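Service Robotics: Handout for Week 2
Can machines do the chores yet?
Course leader: Veronica Pop. Seminars: Sânziana Ene.

Students should read this handout before the seminar and bring written answers to the questions at the end.

Tidying is a useful test of progress in household robotics. A dishwasher works because the kitchen has been arranged to suit it: racks of fixed shape, a closed door, one programme at a time. Putting away toys offers no such help. The pieces differ in shape, they lie against one another, and a hand that reaches for one may disturb its neighbours.

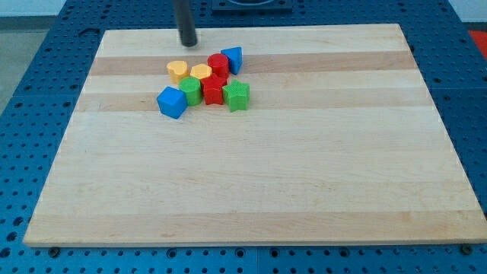
The first difficulty is therefore one of separation. A gripper with two fingers needs clear space on either side of the piece it is to lift. Where pieces touch, the machine must either push them apart or choose an order in which to take them. A star gives different contact points from a cube, and a cylinder laid on its side may roll.

The second difficulty is recovery. A person who drops a block picks it up without thought. Many systems repeat the planned motion with nothing in the hand.

Shop-floor work is further advanced, chiefly where parts arrive in a known position. Mixed bins remain hard, and the Kitero case study, to be discussed in December, should be read with this in mind.

Questions for the seminar
Which household chores could be made easier for a machine by changing the room?
When should a robot stop and ask for help?
Is speed a fair measure of success in the home?

Written answers should not exceed 700 words.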